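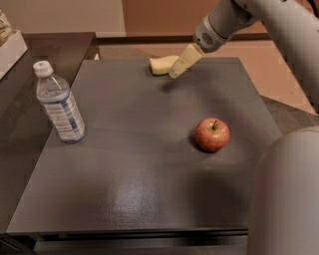

Water bottle, apple, sponge.

The Pennington lunch swap is back, and it's bigger!

If you missed it last year, the lunch swap is the simplest thing we do and easily my favorite. You sign up in a group of 4. One day a week each person brings lunch for the whole group, and on the other three days somebody else feeds you. That leaves one day to eat whatever you like, including cereal at your desk, which I fully intend to do. We had nine people to start with last spring and I was worried we'd run out of steam by the second week. Now there are 16 of us, which makes four full groups, and I couldn't be happier about it.

I've learned so much from other people's lunches. Before this I'd never put pickled radish in a sandwich, and now I keep a jar of it going all the time (equal parts vinegar and water, a spoonful of sugar, a good pinch of salt, and leave it overnight). I'd also never thought of cold noodles as something you could carry on the bus. You can! Toss them with a little oil after you drain them, keep the sauce in a separate jar, and mix it all together when you sit down.

Babita Pant brought the dish that got the most recipe requests, a chickpea and potato salad with lemon, green chili, red onion and a big handful of cilantro. She has kindly let me pass it on. Boil the potatoes in their skins and let them cool all the way before you cut them, or they'll fall apart when you stir. Drain two cans of chickpeas for four people. Toast a teaspoon of cumin seeds in a dry pan until you can smell them, crush them a bit, and mix everything with the juice of two lemons and more salt than you think you need. Babita adds the onion in the morning so it stays sharp. I put mine in the night before and liked it softer, so suit yourself.

A few things have changed from last time.

The groups are now mixed between the Ollov building and the Dridberg Street side. Last year we grouped people by hallway, and it was lovely, but we mostly ended up eating with people we already knew. Lunch will be in the Ollov kitchen for two groups and on the Dridberg patio for the other two, and we'll trade places halfway through August. The patio has shade until 1:30 or so. After that you'll want a hat.

Please write what's in your dish on a piece of tape and stick it to the lid. Nuts, dairy, eggs, wheat, sesame and shellfish should always be on there, even if you're sure your group is fine with them, as leftovers tend to wander. The tape and the marker live in the drawer under the microwave.

Don't spend a lot. We talked about setting a limit and decided against it, but soup and good bread is a perfectly wonderful lunch, and so is a big frittata, and so is rice and beans. One of the best meals I had last year was baked potatoes with four different toppings in old jam jars. I still think about the one with the blue cheese and scallions.

Bring your own plate and fork if you can. The Ollov kitchen has bowls, but there are never enough on a soup day, and I've eaten lentils out of a coffee mug more than once (not bad, though the corners are tricky if you have a big spoon).

We're also putting together a small recipe booklet this time, which I'm very excited about! Send me anything you make that people go back for. It doesn't have to be original or fancy, and it can be three lines long. If it came from your aunt or from the back of a pasta box, say so and we'll put that in too. I'd love more things that don't need reheating, because the line for the microwave at noon is still a sore subject, and I'd especially love more desserts. So far I have eleven salads and one brownie.

The first round starts the second week of August. Group lists are up on the board by the Landix Room, with a spare sheet underneath for anybody who wants to be a substitute when someone's out sick or traveling. If you need to switch days with a person in your group, just sort it out between you and change the list in pen. Recipes can go in my mailbox or be slid under the door, and handwriting is fine.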